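**Dobra de tecido: como comparar duas políticas com poucas tentativas?**

Treinei uma política com 161 demonstrações e outra com 80. Na bancada, a diferença de acerto é pequena. Dá para publicar isso?

*Horalell*

**Droltden**

Depende do número de tentativas por política. Com poucas, o intervalo de confiança engole a diferença. Fiz 166 por condição e ainda ficou apertado.

**Pollard**

Separe a pega da dobra – são 2 métricas. No meu caso quase toda falha vinha da pega na bainha.

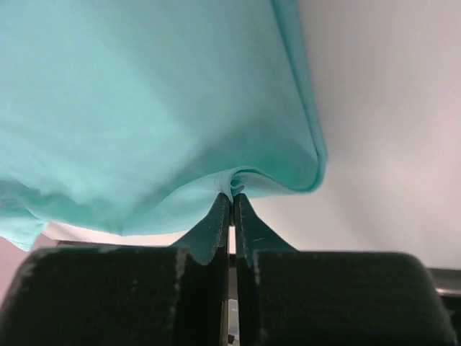
Anote também a posição inicial do pano e alterne as políticas na mesma sessão, senão a luz muda e você mede outra coisa.

**Huamán**

usa mais dados e pronto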